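Looking After a Night Guard or Removable Retainer at Home

A removable dental appliance spends a third of the day in a warm, wet place and the rest of it in a case. Both conditions favor plaque and mineral scale. The tips on this page apply to acrylic night guards, clear thermoformed retainers and wire-and-acrylic retainers. They do not apply to full dentures, which need a different cleaning schedule.

Rinsing

Rinse the appliance as soon as it comes out of the mouth. Use cool or lukewarm water. Clear thermoformed plastic can distort in hot water, and a retainer that has changed shape by a fraction of a millimeter will no longer seat fully. Saliva that dries on the surface leaves a film that brushing alone removes slowly.

Fill the sink basin partway before you start. An appliance dropped into water usually survives. One dropped onto porcelain may crack along the thinnest section, normally behind the front teeth.

Brushing

Keep a separate soft brush for the appliance. Toothpaste is abrasive enough to dull acrylic, and the fine scratches hold stain and bacteria. A drop of unscented dish liquid works well. Brush the inner surface first, then the outer surface, then any wire clasps. Support the appliance in the palm while brushing so that it does not flex.

Soaking

Mix the soak fresh each time:

200 ml lukewarm water
1 effervescent cleaning tablet, or 2 teaspoons white vinegar

Tablets are suited to general cleaning. Vinegar is suited to scale, the chalky deposit that forms near the lower front teeth. Do not combine the two in one glass. Follow the tablet maker's time for the first; allow 20 minutes for the second. Metal parts should not be left in either solution overnight. Rinse thoroughly before wearing.

Bleach should be avoided on all types. It corrodes clasps and makes some plastics brittle.
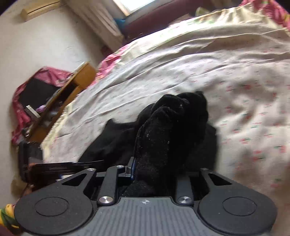
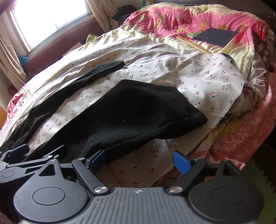
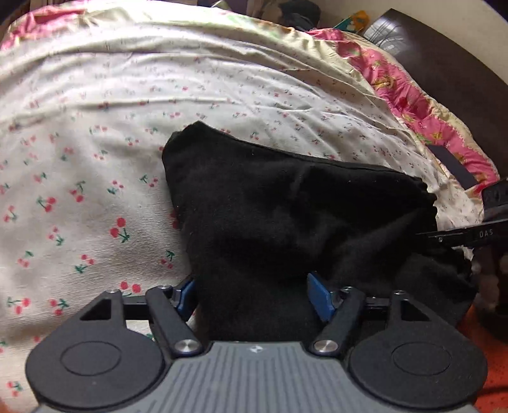 Black clothing on a bed in the first photo; a black fabric bundle on a cherry-print sheet in the third.

Storage

A case needs ventilation holes. The Premotard case has 4, two on each side, and dries in under an hour with the lid closed. The older Dekumer case is sealed and should be left open on a shelf until the appliance is dry. Wash the case itself twice a week with dish liquid and a brush, paying attention to the hinge, where residue collects.

Do not wrap an appliance in tissue. It is easily mistaken for trash. Keep the case out of reach of dogs, which are attracted to the scent and can destroy a retainer quickly. A windowsill or a parked car is also unsuitable because of the heat.

Travel

Pack the case in a carry-on bag. The Horarska brush folds to almost the length of the case and fits beside it. Where tap water is not safe to drink, use bottled water for rinsing and for the soak.

Checking for wear

Inspect the appliance under a bright light once a month. Look for the following:

Hairline cracks, especially at the edges
White or cloudy patches that remain after a vinegar soak
Loose or bent clasps
Worn spots that have become thin enough to see through on an opaque guard
An odor that persists after cleaning

Do not repair a crack with household glue. The adhesive is not intended for use in the mouth, and the added thickness alters the fit. Do not bend a clasp back by hand. Take the appliance to the dental office in its case, together with any broken pieces.

If a retainer feels tight after several nights without use, it may still seat with light finger pressure. If it does not, stop and call the office. Biting it into place can crack the plastic or load a single tooth.

Replacement parts

Kemppainen cases use a snap-in hinge pin that can be replaced without tools. Press the old pin out from the left side, align both halves of the case, and push the new pin in until it clicks. Brush heads should be changed every 3 months, or sooner if the bristles have spread.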